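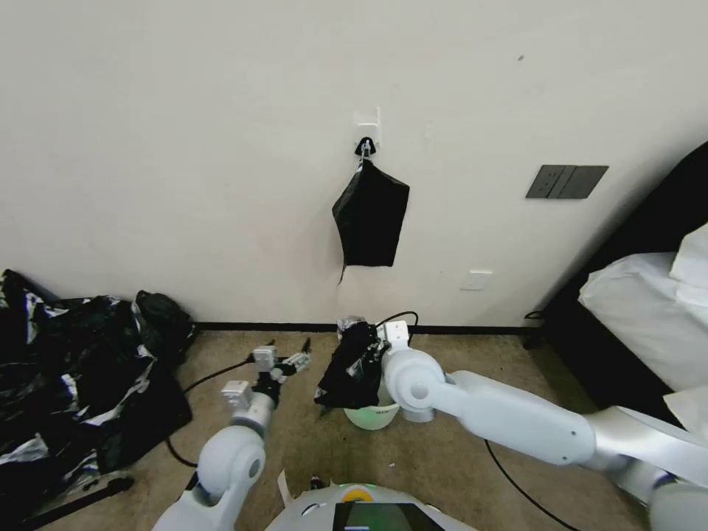
Help wanted: sorting and packing at Wudwood House (paid, short term)

Hello! I'm looking for two people to help me empty, sort and repack the bedrooms at Wudwood, the big guest house at the top end of Sillelitz, before the new carpets go down in August. It's paid work, the hours are friendly and I supply the tea (and biscuits, within reason).

I've been running the place for a good few years now and I'm afraid I have kept everything. Spare bedding, curtains that fitted the old windows, lost property, odd pillowcases, coats, more curtains. Most of it has been stuffed into black bags over the winters and the bags have ended up on the bedroom floors, heaped against the walls next to the beds, and I can't face going through them on my own any more. I open one, find a nice blanket, sit down with it and that's the afternoon gone!

So what would you be doing? Mainly opening bags and deciding what's in them. Bedding that's still good gets folded and goes down to the linen room. Anything torn or stained goes to the rag man at Gisler. Clothes and bags left behind by guests go on the rail in the hall, with the room number pinned on, and please do check the pockets. If you come across a rucksack or a holdall in among the rubbish sacks, put it to one side and don't throw it on the pile, as I've very nearly binned somebody's luggage that way before. Real rubbish gets tied up and taken down to the yard.

Then there are the cables. Every room seems to grow them. I'd like all the long black ones picked up off the carpet, coiled, tied with string and put in the crate on the landing, partly so that we don't trip over them while we're carrying things about. Please don't unplug anything that's in use without giving me a shout first. The switches and wall plates all stay where they are, and so do the little holders and hooks on the walls, but take down whatever's hanging on them. I've got a habit of hanging a plastic bag on any hook I walk past, so look inside before you chuck it.

The beds stay put for now. The carpet fitters will shift those themselves, and I don't want anyone hurting their back. Once a room is clear it wants a good hoover and the walls and skirting wiped down. They're pale walls and they do show every mark.

You don't need any experience. I'd like someone who can make up their mind quickly (I can't, that's the whole trouble), who doesn't mind dust and who can manage stairs with a full bag in each hand. If you're allergic to feathers, this probably isn't the job for you, sorry.

Pay is 380 for the full week, or 180 if you can only do the mornings. Mornings are nine till half past twelve, and afternoons finish at four. There's a 30 minute break for lunch, which is paid, and there's usually soup. The Herier bus stops at the bottom of the lane, and if you're driving you can park in the yard so long as you leave room for the bins.

To apply, ring the house on extension 2421 through the Sillelitz exchange, or put a note through the door with your name, a number and which hours would suit you. I don't need a CV. Friends applying together are very welcome, it's a chatty sort of job!

Posted 4/19/21. I'll take the notice down once I've found my two.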